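Soup Season Is Longer Than You Think

I used to pack the stockpot away in May and not look at it again until the leaves came down. What a waste! This year I kept going straight through the warm months, and I think I like summer soup better than the winter kind.

It started with a cold cucumber soup that Vesela Popescu brought to a potluck. I had three helpings and then stood by the table pretending to talk to people so I could have a fourth. Yogurt, cucumber, dill, garlic, a handful of crushed walnuts, a splash of cold water to loosen it. She makes it in the morning and leaves it in the fridge until dinner. I wrote the recipe on the back of a receipt and I've made it so often since then that the receipt has gone soft.

After that I went a little overboard. Tomato soup from tomatoes that had split on the vine. Corn soup, with the cobs simmered in the broth (do this, please, it makes such a difference). A green one with zucchini and basil that my son calls pond, and eats two bowls of.

A few things I've picked up along the way:

1. Salt it again once it's cold. Soup that tasted just right warm will taste flat out of the fridge, and my first batch of zucchini soup was so bland I nearly gave up on it.

2. Use a bigger bowl than you need. I like a deep white one with a thick rim, with plenty of room for croutons and herbs and whatever else is lying around.
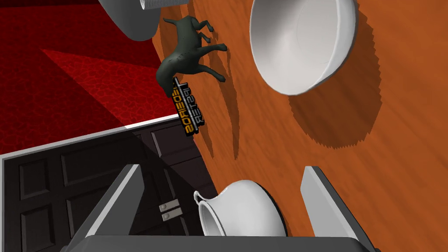
3. Save something crunchy for the top. Toasted bread, seeds, chopped radish, even the broken bits from the bottom of a bag of pita chips. Add it at the very last second!

4. Don't blend everything. I hold back a cup of corn or diced cucumber and stir it in at the end, so there's something to chew.

Next up is a cold beet soup that Krešimir Hodžić swears by, with sour cream and a boiled egg cut in half on top. He puts in a spoonful of horseradish and I'm going to try it with 2. If you have a summer soup you love, leave it in the comments, especially if it uses up zucchini. I have so much zucchini.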